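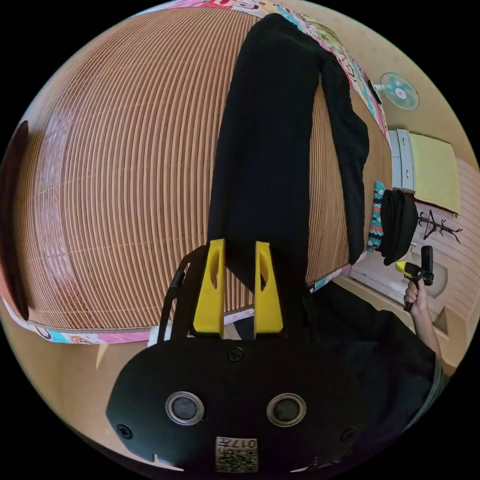 What do you do with clothes that are too clean for the wash and too worn for the drawer?

You put them on the bed and argue about it later.

That was the rule in our house, and it had served us well enough until my sister came back from Enmont with one suitcase and strong views. She had been folding for a living, at the Kravchuk hotel by the station, and she could no longer look at a pair of black trousers without wanting to do something to them.

"Whose are these?" she said.

"They live there," I said.

They did, more or less. They had been lying on the sleeping mat since the morning, one leg straight and the other wandering off to the side, like a man who has heard his name called in a shop. My mother said the mat kept you cool. My sister said it was October in Wanbridge and keeping cool was not the difficulty.

She picked up the trousers by the waist and gave them a crack that sent the cat under the wardrobe. Seams together, crotch tucked in, fold to the knee, fold again. It took her two breaths. Then she laid them down square on the mat and stood back, and I have to say they looked terrible - smug, like trousers with a pension.

"Now the drawer," she said.

The drawer was the weak point. It was a Plirnis, bought flat and put together by my father, and it opened if you lifted the left side and thought kindly of it. My sister did neither. The handle came off in her hand.

We both looked at the handle for a while.

"At the Kravchuk," she said, "we had 1,000 drawers and every one of them opened."

"Did you have a cat?"

She put the handle in her pocket and went down to see about tea. I waited until I heard the kettle, then shook the trousers out and laid them back across the mat, one leg down the middle, one leg wherever it fancied. By nine that evening the cat was asleep on the straight one, and my sister, coming up with a screwdriver, had to fold the socks instead.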